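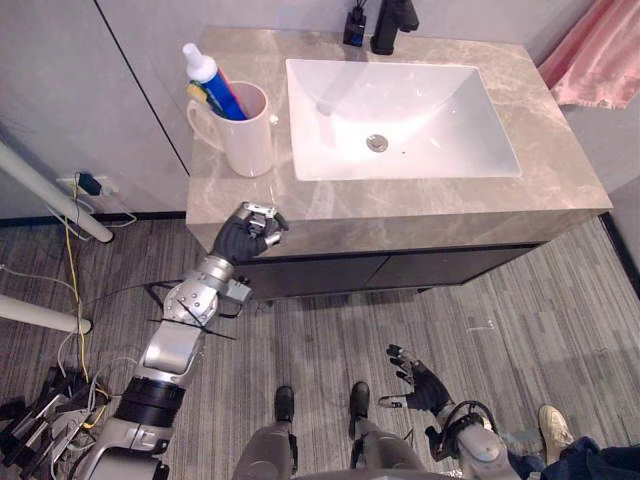

The two-handed robot at the bathroom vanity in Trandley's Skonau workshop, its left hand near the front edge of the countertop.

Trandley has changed the way it looks after the robot at its Skonau workshop, moving hand checks from once a month to once every 60 working hours. The new schedule took effect in August.

The robot has two arms and two multi-fingered hands and works on household jobs at a mock bathroom vanity. Its tasks include moving a mug and putting a toothbrush back where it belongs. The work is light, but the fingers open and close all day, and the small joints need more attention than the rest of the machine.

So-ying Peng, who is in charge of upkeep at the site, said the monthly check left too much time for small faults to grow. A finger on the right hand began closing late in the spring and was not looked at for almost three weeks. By then the tendon had worn enough that the whole finger had to be replaced.

"We were going by the calendar, and the calendar doesn't know how much the hand has been used," Peng said. "One month it might run every day, and the next it sits for two weeks."

Under the new schedule, a technician opens and closes each finger 10 times at low speed and compares the motor current with the reading from the previous check. If one finger draws noticeably more than it did before, it is taken off and cleaned. Fingertips are wiped down and inspected for cracks. The thin cables strapped along the arms are checked by hand, with the power off, for rubbing near the joints.

The wrist and elbow joints are on a longer interval. Their screws are checked with a torque wrench every 1000 hours, and the joint zero positions are set again at the same time. That job takes most of a morning. Two people are needed, one to support the arm and one at the controls.

Each session at the vanity now starts with a short position check as well. The robot stands with its feet facing the cabinet, and the technician has it bring one hand slowly toward the front edge of the countertop and stop short. If the hand stops too high or too far to one side, the arm is zeroed again before any work is done. A person stays beside the robot during the check with the stop button within reach.

The hours are logged in Plotavex, the maintenance program the workshop already used for its older machines. It sends a notice when a hand is five hours from its next check. Replacement fingers come from Dagdag, which has agreed to keep a set of each size on the shelf for the workshop. Orders used to take up to a month.

Peng said the first checks under the new schedule turned up one worn cable sleeve on the left arm and a loose screw at a fingertip. Both were fixed the same day.

The floor wiring is next. Trandley plans to put the cables in a covered channel along the wall, with work set to start on a Thursday, when no sessions are booked. The robot will stay powered down until the channel is closed and the stop circuit has been tested again.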